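Bench Week in Pictures

Every January we clear the benches at Orkness, and every January the benches object. We went through 164 cables this time, more than 86 of them without a label, and a drawer marked "Misc." that had a second drawer's worth of misc. under it. The gallery is short – we were busy.

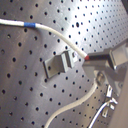 Orkness Workshop Team – Benches & Cabling

White cable, blue tape, black plug with a touch of red where the two meet. Blue is the tape color we argued over in September. The metal panel behind it has plenty of holes, a few scratches and some smudges, and we have agreed to call that character.

Still to sort: the Flaluten shelf, 16 adapters and the box that says "Do Not Sort."

Posted Friday, January 8, 2021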